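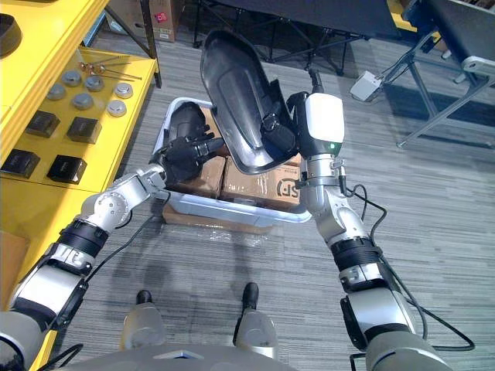
Opening Remarks: The Film Society Circuit in Its Third Season

Good evening, and welcome on behalf of the Fesstead Film Society. My subject tonight is how a film program is chosen, licensed and shared between small venues. I will speak for 24 minutes and leave the remaining time for discussion.

(Pause for late arrivals. Confirm that the microphone can be heard in the back row.)

The Trolero Circuit links 3 societies: Fesstead, Cloutier and Prornesel. Each society keeps its own membership, its own hall and its own rules. What we hold in common is a season list, a booking calendar and a single set of procedures for obtaining public performance licenses.

Before the circuit existed, each society negotiated every title separately. It was common for two of our halls to show the same feature within a month of each other, to overlapping audiences, and for both to be disappointed by the attendance. The shared calendar was adopted to prevent this. A title booked by one member is now held back from the other two until four weeks have passed, unless all parties agree otherwise in writing.
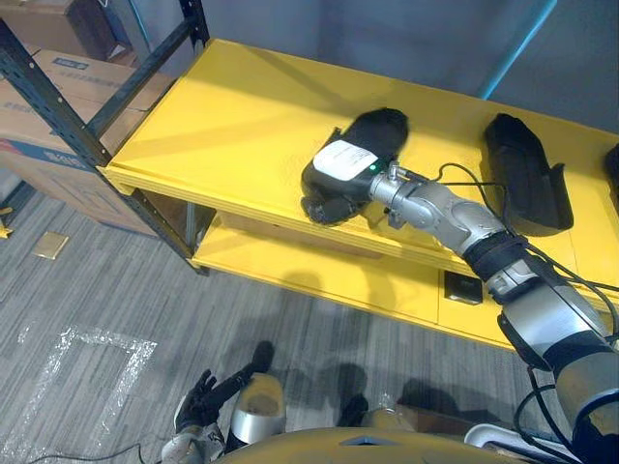 Speaker: Giang Nghiêm, Program Secretary, Trolero Circuit

Selecting the Season

Selection begins in September. Members of each society may propose up to five titles on the standard form. The form asks for the director, the country of origin, the running time, the language and the name of the rights holder where this is known. Forms without a running time are returned to the proposer.

Last season we received 55 proposals in all. (Allow the audience to look at the printed list. Do not read it aloud.) The programming panel screens these against our general principles. At least one third of the season should be in a language other than English. At least one title should be a documentary, and at least one should have been made before 1960. No director may appear twice in the same season.

I would draw attention to the question of length. Our screenings begin on Thursday at 7:30 p.m., and the Cloutier hall must be vacated by 10:15. A feature longer than two hours and twenty minutes cannot be shown there with an intermission. The panel has declined several admired films on this ground alone, and I expect it will do so again. The Prornesel hall has no such limit, and longer works are generally placed there.

Licensing

Possession of a disc does not confer the right to show it in public. This remains the most frequent misunderstanding among new members, and I ask that society officers correct it whenever it arises. A license must be obtained for each screening, whether or not admission is charged.

Fees are usually quoted in one of two ways: as a fixed sum, or as a minimum guarantee against a percentage of ticket sales. The circuit prefers the fixed sum for older titles. For recent releases we often have no choice in the matter. Where a percentage applies, the host society must file its attendance return within seven days of the screening. Please file the return even when attendance was poor.

(If time is short, omit the next paragraph.)

Older foreign titles present a particular difficulty. The rights may have passed through several companies, and the last known distributor may have closed. We allow ten weeks for such inquiries. If no rights holder has replied by then, the title is withdrawn and the first reserve takes its place.
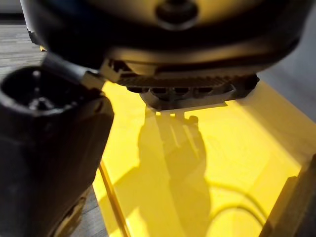 May a society show a film that is not on the season list?

Each society may hold up to two independent screenings a year. It must enter them in the shared calendar at least six weeks ahead, and it bears the full cost of the license. Independent screenings do not count toward the season pass.

Introductions and Discussion

Every screening should be introduced, and the introduction should not exceed five minutes. Speakers are asked to give the circumstances in which the film was made and to refrain from disclosing the plot. Discussion afterward is optional at Fesstead and customary at Prornesel. At Cloutier it is held on the following evening, in the smaller room.

Response cards should be collected at the door as the audience leaves. The panel reads all of them before the next selection meeting. Written comments have proved more useful to us than the numerical scores.

(Invite questions. Remind members that proposal forms are on the table by the coat rack and may be handed in tonight.)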